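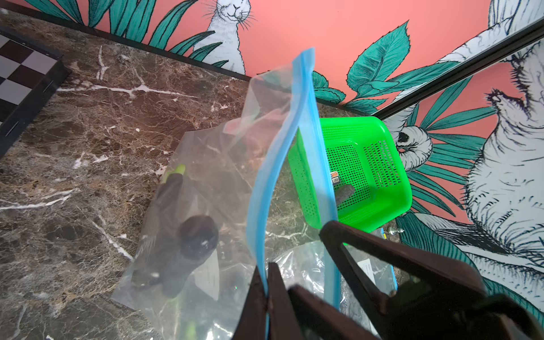

Ivone Seixas wrote in May asking whether a cheap fridge can keep vegetables as well as a dear one, and whether the Brulum was worth a look. Her old one was turning silverbeet limp in two days. I had been running a Brulum in our kitchen for nine months by then, so I can give a fair answer.

The Brulum is a 334 litre upright with the freezer on the bottom. I paid $590 for it at Masson, delivery extra. It comes in white only. The door can be swapped to open from either side, a job that took me most of an evening because one hinge cover was stuck fast.

Cooling is even from top to bottom. I left a thermometer on each shelf over a hot spell and the readings stayed close, apart from the door racks, which run warmer as they do in every fridge I've owned. Milk does better on the bottom shelf.

The two crispers are the reason to buy it. Each has its own slide vent, and the seal along the top is a proper rubber one. With the vent shut, celery and beans stayed firm for well over a week. With it open, apples and capsicums were fine. Eggplant is happier out of the coldest part and I keep it in the left-hand drawer with the vent half open, to be used within a few days.

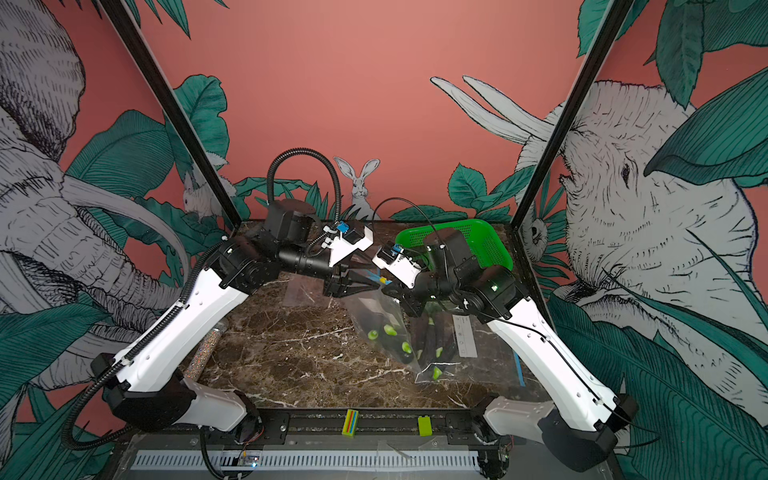

You don't need a crisper at all if you bag things properly, according to Clotilde Guérin, who commented on my earlier fridge review. She puts a sheet of paper towel in with her greens, presses out the air and leaves them on an ordinary shelf. I tried it for a fortnight. It works for leafy stuff and I've kept doing it with spinach. Cucumbers went slimy at one end, so those are back in the drawer.

The shelves are glass and slide out without a fight. There are only three positions for the middle one, and none of them suits a stockpot. The egg tray is useless and went to the op shop.
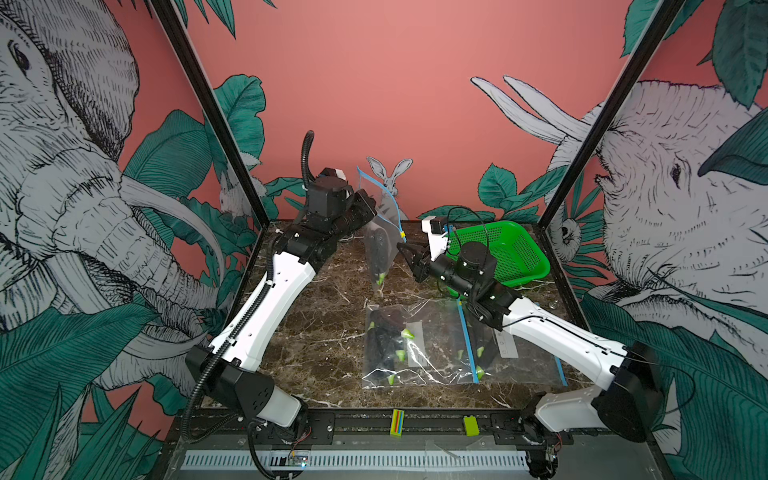
Photo: Workeck

Noise is acceptable. The compressor has a low hum and a click when it shuts off, which you'll hear from the lounge room late at night if the telly is off. Our kitchen opens straight onto the hall and I stopped noticing after the first month.

The freezer is the weak point. The top drawer catches on its runner when it is full, and frost builds up behind the bottom one. I've defrosted twice. The Plirkska of the same size has a better freezer, but its crispers are shallow and have no vents.
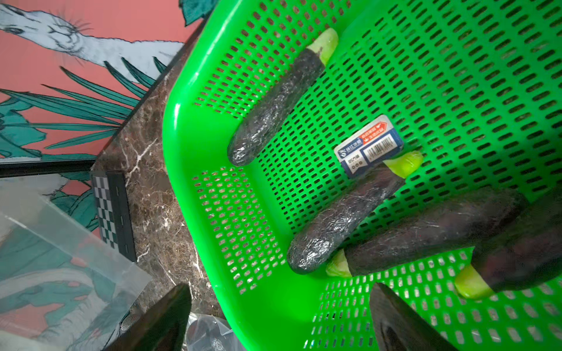
Cleaning and spare parts

The crispers lift straight out once the door is fully open. If your fridge sits hard against a wall on the hinge side, check this before you buy, as they won't clear the door at ninety degrees. Warm water and bicarb is enough for the plastic. The seals wipe down well and haven't gone mouldy.

I cracked a vent slide in the first winter. Masson ordered the part in and it turned up three weeks later.

Verdict: good value if you eat a lot of fresh veg and don't ask much of the freezer. Four out of five.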